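I got to the Kekano office a little early, so I had time to wander the hallway and look at the whiteboards before anyone came to get me. Most of the scribbles were about Lotia, the navigation method I was there to ask about. The lead researcher asked me to leave names out of this, and I'm happy to. What she did have was a lot to say!

Lotia is a way of teaching an indoor robot to find its way around before it ever rolls through a real doorway. All the training happens in simulated rooms. "We make a home, we drop the robot in at some random spot, and we ask it to get to the hallway," she told me. "Then we make another home." They were up to 2,000 homes when I visited, which sounded like plenty to me, but she made a face and said she'd take more.

I asked if it bothers her that the rooms don't look all that real. She laughed (I think she gets this one a lot).

"People want pretty. I used to want pretty too! Then we trained one version on nicer graphics and it was slower and no better at getting out of a room." 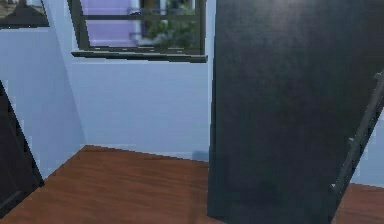
What Lotia learns is when to stop trusting what it sees and go look from somewhere else. The older method, Givano, would take one view and commit to a path, even if half of that view was blocked. The new one keeps a running guess about how much of the room it's missing. I wanted a case I could picture, and she talked me through a corner with a green-framed window and a big dark panel covering most of the right side, where you do get a bit of floor again past the panel but can't tell if the thing is a cabinet or an open door. "If it's a door, there may be a way through. If it's a cabinet, forget it. Givano would just pick one. Lotia takes a step sideways and looks again."

That step sideways is pretty much the whole result. In their latest test the robot reached the hallway in 68 percent of the rooms it had never seen, and the extra looking added about 4 seconds to a run. I said that seemed like a bargain. She said it depends on who's waiting for the robot – fair enough.

We talked for a while about what still goes wrong. Mirrors are bad. Glass doors are worse. And sometimes Lotia gets so careful that it keeps shuffling back and forth and never leaves. "We call that dithering," she said. "We put in a limit of eight looks, and after that it has to go somewhere, even if it's wrong."

The next step is a real apartment, with real rugs and real cords on the floor. I asked if she was nervous about it. "About the rugs, yes," she said, and went off to find me a coffee.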